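A Day Out to See the Robots at Novetti

Have you ever wondered what a robot does all day? Lots of us think of robots from films, the ones that walk about and talk in funny voices. Most real robots aren't like that at all. Plenty of them are just an arm, and they stay in one place and pick things up and put them down again, over and over, and never once ask for a biscuit!

Every September the Novetti workshop in Flisora opens its doors to families and schools. You hang your coat on a peg, you get a sticker with your name on it, and then somebody takes you round to meet the arms. The visit lasts 52 minutes, and if your legs get tired there is a bench halfway.

An arm needs a hand, of course, and the robot's hand is called a gripper. Yours has four fingers and a thumb, and they bend in all sorts of clever ways. Many grippers have only two fingers, and those fingers don't curl up like yours do. They slide towards each other until they meet the thing in the middle, a bit like when you pick up a sandwich between two flat hands (try it at lunch and see how you get on). 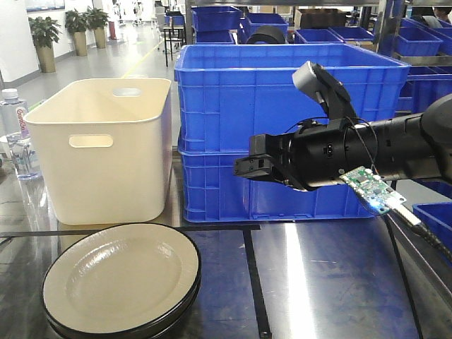
Now, think about picking up a plate. You do it without thinking, but there is rather a lot to work out. Where is the edge? Is there another plate underneath? How hard should you squeeze? If you squeeze too gently the plate slips, and if you come at it from the wrong side you only push it along the table. A robot has to work out every bit of that, and it takes a great deal of practice.

It has to look, too. Robots can use cameras for eyes, and a camera can sit right up by the gripper, so that wherever the hand goes the eye goes with it. Imagine having an eye on your wrist! You could look under the sofa without getting down on the floor. Shiny things can be tricky for a camera, though, and so can see-through things. You know how you sometimes can't tell whether a glass door is open or shut? It's the same sort of muddle.

At the open day there is a game called Drurkik, and everybody always wants another go. You put on a pair of thick mittens, shut one eye, and try to move things from a table into a box using only two fingers. You get 30 seconds. It is much harder than it sounds, and there is usually a good deal of giggling and a few things rolling across the floor. Afterwards you feel quite sorry for the robot.

When you've finished, you can go through to the Yakubu Room, where there is squash and a long table covered in paper for drawing your own robot hand. It can have 13 fingers if you like, or a spoon on the end, or a feather for tickling. The drawings go up on the wall by the stairs and stay there until the next open day.

Things to know before you come

The open day is for children aged five to 14, and a grown-up needs to stay with you. Please wear shoes that cover your toes. Stay behind the line when an arm is moving, even if it is moving very slowly, and keep your questions coming, because the people who work there love being asked them.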